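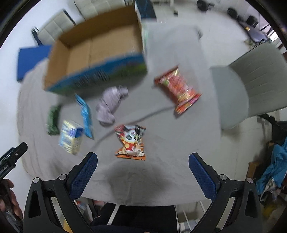
An orange-and-red snack bag on a light gray tablecloth.

Member Profile: Latifa Erraji on Running the Tavcombe Team
Wakmont Players' Association, 15/08/2019

The Tavcombe team has competed in the cooperative division of Pitix for eight seasons. Its current coordinator, Latifa Erraji, took over in June, when Eugeniusz Śliwiński stepped down after a change in his working hours. She met with the Association to discuss the transition, the new attendance rules and the team's plans for the fall bracket.

Ms. Erraji joined Tavcombe as a reserve healer. At the time the team had trouble filling a second squad, and reserves were often called in with little notice. "I would get a message while I was making dinner," she said. "By the time I logged in, they had already started the first gate with a gap in the line."

The roster now stands at 23. Ms. Erraji attributes part of the growth to the closing of Avotiņš, a neighboring team whose members were invited to transfer as a group. The merger was approved by a vote of both rosters, although it was not without difficulty. Avotiņš had used open voice channels during matches, while Tavcombe had always limited voice to squad leaders. "People felt they were being told to be quiet," Ms. Erraji said. "I understood that. We tried it their way for a while, and then we tried it ours, and we ended up with open voice in practice and leaders only in ranked play."
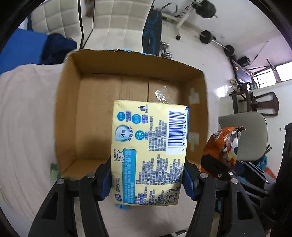

A pale yellow pack of tissues and an open cardboard box.

Under the rules adopted this summer, members who expect to miss a ranked match are asked to give notice by the evening before. Two absences without notice move a member to the reserve list for the rest of the month. Maja Zieliński, who leads the first squad, was among those who spoke against the rule when it was proposed. She has since agreed to keep the attendance sheet. "I still think it is strict for people who work nights," Ms. Zieliński said. "Latifa let me write in an exception for shift work, so I can live with it."

Asked about the team's results, Ms. Erraji was measured. Tavcombe finished the spring bracket in the middle of the table and lost its last match to a team it had beaten earlier in the season. She described the loss as a problem of preparation. The second squad had not practiced the river map since the winter update, which moved both supply points to the north bank.

The team has also begun to rewrite its guide for new players. The old version, written mostly by Mr. Śliwiński, ran to roughly 600 lines and covered several items that are no longer in the game. Iwona Szczepańska is editing the sections on crafting and trade. The section on scouting has not been assigned.

"Eugeniusz put years into that guide, and I asked him before we cut anything," Ms. Erraji said. "He told me to start with the chapter on boats."

Tavcombe will enter two squads in the fall bracket. Members of other Association teams who wish to arrange a practice match may leave a message for Ms. Erraji on the team board. Requests for the river map are welcome.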